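# Keeping houseplant leaves glossy through the winter

Once the heating goes on, broad-leaved plants start to look tired, and most of the time all they want is a good clean! I put it off for years and now it's my favourite job of the month. A dusty leaf gets less light, and in winter there's little enough of that to go round.

## What you need

- a bowl of lukewarm water
- two soft cloths, one damp and one dry
- a soft paintbrush for hairy leaves
- an old towel to go under the pot

## Wiping the leaves

Start at the top and work down, so the dust falls on leaves you haven't done yet. Put one hand flat under the leaf and draw the damp cloth from the stalk to the tip – no scrubbing, and no folding the leaf back. Turn it over and do the underside as well, where scale and spider mites like to hide. Rinse the cloth every few leaves, then go over everything with the dry one.
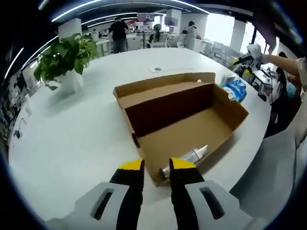 Leaf-shine sprays I leave in the shop. They look wonderful for a day or two and then the dust sticks to them, and you're back where you started but greasier. Plain water does a lovely job on anything with broad, glossy leaves, like the plant in the white square pot, and a pot that size is easy to carry over to the sink if you'd rather give it a gentle shower. Tip it slightly so the compost doesn't get soaked.

African violets and other furry plants hate all of this! Use the dry paintbrush and nothing else.

## How often

I go round mine every 3 weeks from the end of October, and less in summer when the windows are open and the big ones can stand out in a warm July rain (they love it, and so do I). My neighbour Dariusz does a leaf or two each morning while the kettle boils, and his rubber plant is frankly magnificent.

Give the pot a quarter turn when you put it back. Leave the watering until the top of the compost feels dry to your finger.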